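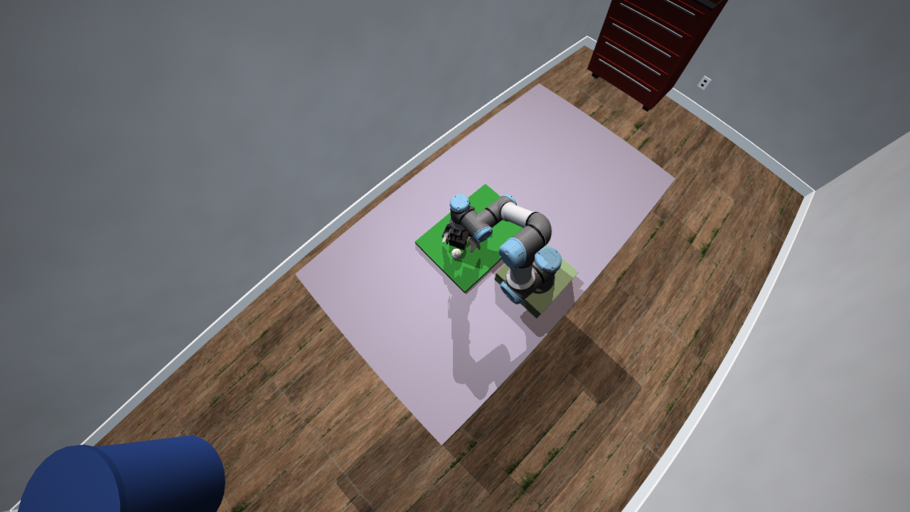

Waltex Wellelero Floor Mat

We have been selling the Wellelero for longer than almost anything else in the shop, and I still get a little carried away when somebody calls to ask about it, so pour yourself a coffee and bear with me!

The Wellelero is a big, plain, hard-wearing mat for rooms where people do things: sewing, potting up seedlings, fixing a bicycle in the middle of winter, letting the grandchildren loose with the paints. It lies flat from the first evening (give the corners a night under some heavy books if your house is chilly) and it keeps table legs and dropped scissors from marking up the floor you paid so much for. My own has been down in the back room since we started carrying them, and it has put up with two dogs and a great deal of spilled tea.

Sizes and thickness

The mat is 5 mm thick, which is enough to take the ache out of your heels after an afternoon of standing, but low enough that a door will usually clear it. Do measure your door first, please. We get more returns over doors than over anything else. It comes 50 inches wide off the roll, and we cut the length to whatever you ask for, to the nearest inch. If you need something wider, order two pieces and our Arrieta joining tape, and the seam will sit nice and flat.

Colors

There are 3 colors at present: oatmeal, slate and moss. Oatmeal is the one everybody falls for on the website, and it's lovely, but if you have muddy boots coming through I would gently steer you toward the slate. We're happy to mail you a little swatch of each before you decide. Screens are never quite right about color.

On wood floors

Yes, you can lay it on wood! Sweep well, let any new varnish cure fully (your flooring people will tell you how long), and lift the mat every so often so the boards can breathe. Please don't glue it down. If it wants to wander, the Zanance grip dots go underneath, one at each corner and a few along the long sides, and they peel off again with a bit of patience.

Cleaning

Warm water, a drop of dish soap and a soft brush. Rinse, and dry it with an old towel. Skip the bleach and the steam mop, both of which will dull the surface. Candle wax comes off best if you rub it with an ice cube first and then ease it up with a plastic scraper.

Ordering

Item number 688. Put the length you want in the notes box at checkout, along with the color. Cut pieces can't be returned unless we made the mistake, so measure twice, and if you're in any doubt at all send us a sketch of the room with the numbers written on it. We love getting those. Mats ship rolled, never folded, and the tube is long, so let us know if it needs to be left with a neighbor.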